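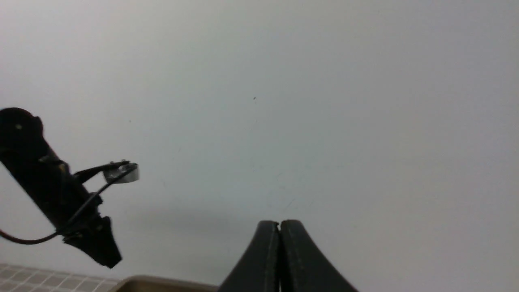

I went over to Krajčí last week to see how the packing room is doing now that the new arms are in, and I ended up staying most of the afternoon. If you haven't been by since March, the long benches on the street side are gone and there's a pair of robot arms where the spice kits used to be put together by hand. They were between orders when I walked in. One had its two black fingers pressed shut over by the tan tray, the other was leaning in from the left with its cable drooping, and behind them there was just pale wall. I'd expected a lot more noise!

The setup is called Ukska, and it was put in by Pratport, the same outfit that did the bottling line across the river. It picks small jars and sachets and sets them out for the gift boxes, and on a good shift the room now sends out 1364 boxes. The goal is 2000 by the fall, when the holiday orders start piling up. They aren't there yet, and the people I talked to were pretty relaxed about it.

What I really wanted to know was what happened to everybody who used to stand at those benches. Blažena Šťastný has been packing at Krajčí longer than anyone else on the floor, and she now looks after both arms on the early shift. She told me her shoulders feel better than they have in years -- and that she misses the talking. "We used to sit elbow to elbow and solve everybody's problems," she said. "Now I'm on one side of the room and the girls are on the other, and we wave." She had two days of training and thought it should have been a week. The first time the thing stopped on her she went and had a coffee until someone came, and now she clears most of the stops herself (and still has the coffee).

No one was let go, as far as I could find out. Two people moved to shipping, one went to the label room, and one took the chance to retire. The hourly rate for minding the arms is a little higher than the old packing rate, but the piece bonus is gone, and that's a sore spot. A couple of the faster packers told me they take home less now in a busy month than they did before. I'd be sore too.

Eduardo Salgado runs the floor and he didn't dodge the question when I brought it up. He says the bonus is being reworked, and that he wants something on paper before summer. He's also asked for 90 minutes of paid practice time each week for anybody who wants to learn the arms, so it isn't always the same few people who know how to get them going again. Six have signed up so far, including one of the fast packers, who told me she'd rather be the one pushing the button.

The ribbon tying is still done by hand, by the way, and so are the glass bottles from Skullia, with their odd slanted necks. Blažena tied one up for me while we talked and didn't look down once. The next group starts practice right after the spring orders go out, and I'm told the bench stools are free to anyone who can carry one home.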